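4.2 Perception of transparent bags in clutter

The aperture controller described in Section 3 needs an estimate of where the object surface is between the two fingers. For rigid objects this estimate comes from the segmentation network alone. A clear plastic bag is more difficult. The network often gives a mask for the things seen through the plastic and leaves out the plastic itself, so the planner receives a target which is too small and lies too deep.

We studied this problem on the Clakthorpe subset, which contains 303 sequences recorded with a hand-held gripper. In 42 of them the main object is a transparent bag. Two views from this group are given in Figure 2. The background is also difficult for the network, as printed paper and small items have stronger edges than the bag.
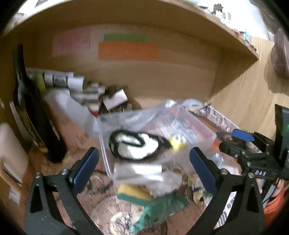
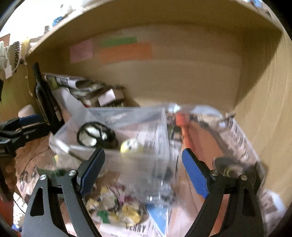 Figure 2. Wrist views with a clear plastic bag between the blue finger pads. Motion blur is present on the bag in both views. Three paper notes are on the back wall.

To reduce the error we added a second head to the network, which we call Nundis. It predicts, for each pixel, whether the pixel belongs to a film layer, independently of the class behind it. The notes on the back wall are used only as a fixed reference: their edges stay in place between frames when the camera motion is removed, and what still moves is given to the film layer as a candidate. When the notes are hidden, the head works from the single frame and its confidence is lowered.

Blur remains the main limit. Of the 42 bag sequences, 19 had at least one interval where the film mask was lost during fast motion. In these intervals the planner keeps the last accepted mask and the controller does not change the finger opening. We also tried to sharpen the frames before segmentation with the Tikkanen filter, but it made the printed text behind the plastic stronger too, and the masks became worse. For this reason the filter is not used in the experiments of Section 5.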